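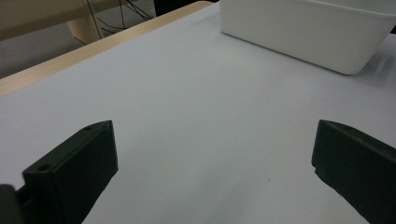

Chapter 5
Choosing a Hand-Held Gripper Kit

In the previous chapter we looked at arms which learn from recorded movements. We now go one step back, to the tool with which the movements are recorded. Many small workshops and schools do not build this tool themselves. They buy a kit, or they rent one for some weeks together with a service contract. In this chapter we study how such an offer can be read, tested and compared with another one.

As our main case we take the Sturnel, a hand-held gripper kit sold by the firm Plunen. We have chosen it for two reasons. The price list is simple, and one of the authors, Baiba Dzene, has used the kit for a full term with her second-year group. Where the Sturnel is weak we will say so. At the end of the chapter it is compared with the Lepik, which is cheaper and heavier.

After this chapter you should be able to:
- read an offer for a gripper kit and find what is missing in it;
- prepare a table for a first trial;
- judge the fingers, the trigger and the cables separately;
- calculate the cost of one usable recording.

5.1 What is in the offer

The basic Sturnel set costs 584 euros without tax. For this price the buyer receives the gripper, one pair of fingers, a charger, a cable set and a printed guide of 31 pages. The recording software is called Premon and is paid for separately, by the month. This is the first thing a student should notice. A kit without its software is only a mechanical tool, and the monthly fee may become larger than the price of the kit before the second year is finished.

The offer says also that spare fingers are "available on request". Such a phrase should always be followed by a letter to the seller. We wrote to Plunen in October and asked for the price and the time of delivery. The price came the same day. The time of delivery was sixteen days, and this is long if a finger breaks in the middle of a course.

5.2 The first trial

A trial should be short and it should be the same for every kit. Uldis Kairys, who wrote the exercises for this book, proposes a plain light surface, one shallow container and one small object which is placed again and again into the container. The person holds the tool with both hands at first, one hand at the front and one at the handle, until the weight is familiar.

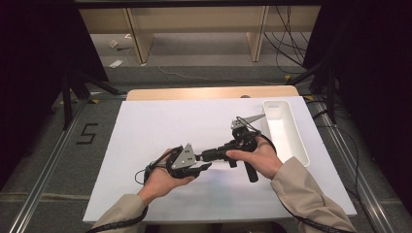

Before any recording is started, the person should move the tool slowly over the whole working surface and to the container and back. During this movement three questions are written down. Do the cables reach to every corner without pulling? Can the trigger be pressed fully while the wrist is turned? Do the fingers come low enough to touch the surface flat?

With the Sturnel our answers were yes, almost, and yes. The trigger is comfortable for a large hand. Students with smaller hands had to move their grip forward, and after half an hour they complained of tired thumbs. The guide does not mention this, and we could not find an adjusting screw for it.

5.3 Fingers

The fingers decide more than any other part what can be picked up. An inner face which is flat and smooth holds boxes and blocks well, but a pen may roll out of it. Ask the seller if the fingers can be changed by the user, with which key, and how many times the thread will bear it. On the Sturnel the change takes five minutes for a person who has done it once before. In our opinion this is acceptable.

Look also at the colour of the fingers. Dark fingers over a light table are easy to find in a recording. Over a dark table they can be lost, and then the buyer has to cover the table, or order another colour and pay for it.

Task 5.1
Obtain two offers for a kit of this type. Make a table with one row for each part and mark every part which is named in one offer only. Write a short letter to each seller about the missing parts.

Task 5.2
Repeat the trial from section 5.2 with a person who has never held the tool. Note after how many minutes the person first puts it down, and ask why.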